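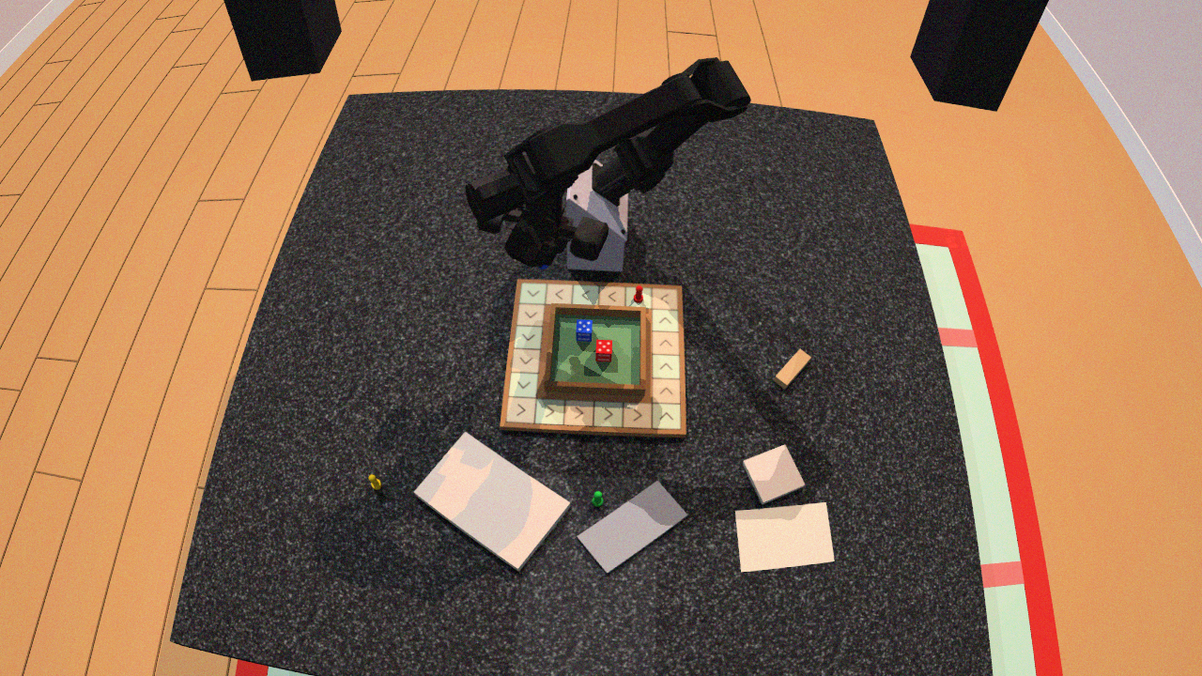 Cell 2 in the simulator: arm, board and both dice in the tray.

Kurek Cell Upkeep Group
Minutes of the October meeting, 10.30 start, 10.50 in practice

Chair: Hsin-yi Chiu. Apologies from the Hendelitz office, who sent a message saying they had read the papers. The papers had not gone out.

1. Last minutes
Agreed, once "the arm is fine" had been changed to "the arm was reported as fine".

2. Home pose
The arm in the simulated cell still parks too near the board after a reset. Hsin-yi has raised the park height twice and the nightly build has put it back twice. The old value lives in the Zinditz settings file, which everyone present believed had been deleted in the spring. It will now be deleted. Until then, anyone starting a run should load the pose by hand and check the fingertips against the pawns before letting go of the stop key.

There was a short discussion about whether a stop key matters in a simulator. The chair's view is that people carry their habits over to the real cell, where it matters a good deal.

3. Table and base
The base offset was measured again after ticket 2359. The model and the drawing disagree by 4 mm along the long side. The drawing is right. The model has been right on other matters and will be corrected without ill feeling.

The second arm on its black pedestal stays where it is, at the right of the room. A request to move it closer to the table was turned down, as the reach check has not been done and the person asking wished to remain a name on a form.
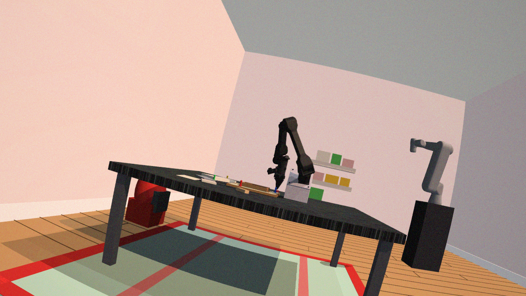
4. Gripper and dice
Finger opening is to be set from the Cuvico sheet and from nothing else, including memory. The closing force for the dice was halved in September and should stay halved. Anyone who feels it looks weak may write to the chair.

Pawns are the harder job. They go over if a finger brushes the head on the way down, and a pawn lying on its side is no use to a planner that expects a round top. The reset script puts the pieces back on their feet but does not check that they stayed there. Hsin-yi will add a check at the end of the reset and have it stop the run if any piece is lying down.

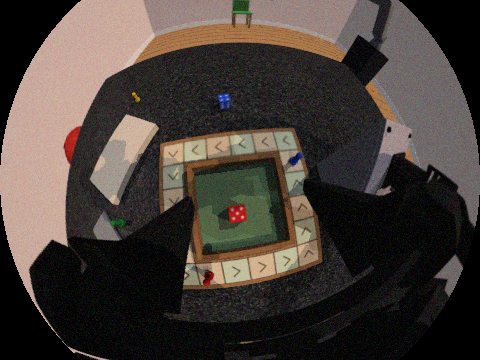

The check must cover the whole table as well as the track, and it must say which piece by colour. The present message, "object state bad", was felt to lack warmth.

5. Wrist camera
Lens correction is off by default again. Leave it off for recording and switch it on for measuring. Someone measured the board through the uncorrected view last month and filed a defect against the board for having bent sides. Defect closed.

6. Actions
Hsin-yi: delete the Zinditz file, reset check, base offset in the model.
Hendelitz office: reach check for the pedestal arm, and read the papers.
All: stop editing the force value.

7. Any other business
The biscuits have been moved to the cupboard by the printer. Meeting closed at noon.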